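July, 10:40 am. Comment coding, Jandell fan page

Started on the export from the Jandell page, the thread where she told her followers to stop asking about the breakup. Gwendolyn and I coded the first batch separately, then compared. We agreed on most of it. The trouble is still "scolding" versus "advice." Gwendolyn puts "you should keep this private, dear" under advice. I had it under scolding. Left both in and flagged them for Sunita.

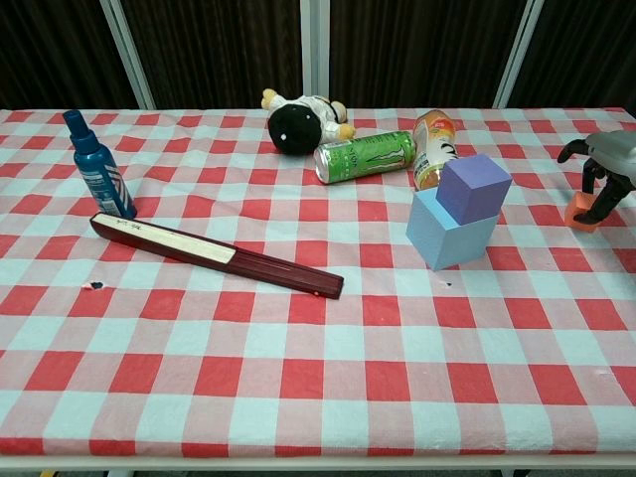

Replies by Jandell herself are now a separate column. She answered 12 comments before going quiet, and 3 of those were later edited. The export only keeps the edited wording, so the code goes on that and the edit gets an E.

2:15 pm. Sunita says go by who the comment is speaking to. If it's to the star, advice. If it's about her, to other fans, scolding. Recoded 10 of the flagged ones that way and it holds up, except where people switch halfway through. Splitting those into two rows.

Imani asked whether the Trandimia gossip blog copied comments out of this thread. Found four word for word, no names given. Added the links to the Cedar folder.
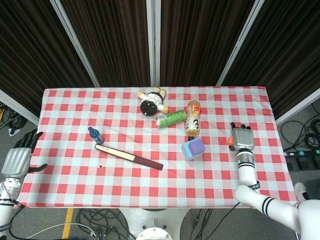

Table with the checked cloth, plush doll and green can toward the back.

To do: emoji-only comments still have no code. Birdie wants them dropped, I'd keep them as "other" for now. Ask Ľudovít if he can rerun the export with timestamps, the reply order is scrambled after the second page.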